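## 3.2. Superficies de apoyo y vajilla agrupada: el problema del residuo menor

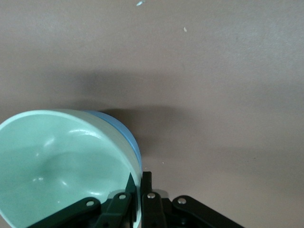 *Última modificación de esta sección: octubre*

**Figura 4.** Cuenco verde menta y cuenco azul sobre el tablero. En la parte superior, dos motas claras de tamaño muy reducido.

El protocolo de recogida descrito en la sección anterior considera concluida la tarea cuando la vajilla ha sido retirada o agrupada en un extremo de la mesa. Esta definición, heredada de los trabajos de Ayaaba sobre comedores compartidos, resulta suficiente para estimar los tiempos de servicio, pero deja sin tratar el estado de la superficie que queda libre. En la presente sección se examina dicha superficie y se propone un criterio para registrar el residuo menor, entendido como toda partícula visible que no impide el uso inmediato de la mesa.

El material procede de los comedores de Gustdale y Bretgate, donde se documentaron 936 mesas a lo largo de un curso. El conjunto completo, depositado en el archivo Nuvska, comprende 1752 imágenes. Ambos centros emplean vajilla de color liso y siguen la misma norma interna: los cuencos se agrupan primero y el paño se pasa después. La norma no fija, sin embargo, el intervalo entre una operación y otra, ni indica quién debe decidir si el paño es necesario.

La Figura 4 ilustra la dificultad principal. El tablero, mate y de un tono malva parduzco, presenta un grano fino que atenúa los contrastes pequeños. Las dos motas se distinguen por su claridad; de haber sido pardas, es probable que ninguno de los codificadores las hubiera anotado. La segunda tiene aspecto de miga, aunque la imagen no permite establecer su naturaleza, y por ello ambas se registraron con la categoría neutra «partícula clara». Se desaconseja el uso de categorías alimentarias cuando la identificación depende únicamente del color.

Un segundo factor es la sombra. La franja oscura y difusa que atraviesa el tablero se funde, junto a los cuencos, con otra más densa. En las zonas de este tipo la ausencia de anotaciones no equivale a limpieza — equivale a falta de información — y así debe constar en la ficha. El formulario revisado incorpora a tal efecto una casilla de «zona no evaluable», que en la versión inicial no existía.

En cuanto a la vajilla, el cuenco azul queda parcialmente oculto tras el verde y solo muestra una porción en forma de media luna. Los brillos de la pared interior del cuenco verde plantean una dificultad adicional, dado que un reflejo puntual sobre una superficie lisa puede anotarse por error como residuo. Siguiendo la propuesta de Ionescu, los puntos brillantes situados dentro de un recipiente se excluyeron del recuento salvo confirmación en una segunda toma.

La fiabilidad del criterio se comprobó mediante una doble codificación de 30 mesas, a cargo de Nii Ayaaba y de un segundo codificador ajeno a los centros. Los desacuerdos se concentraron en las zonas de sombra y se resolvieron por discusión. Las fichas corregidas sustituyen a las originales en los análisis de la sección 3.3, en la que se aborda la relación entre el orden de recogida y la extensión de superficie efectivamente repasada con el paño.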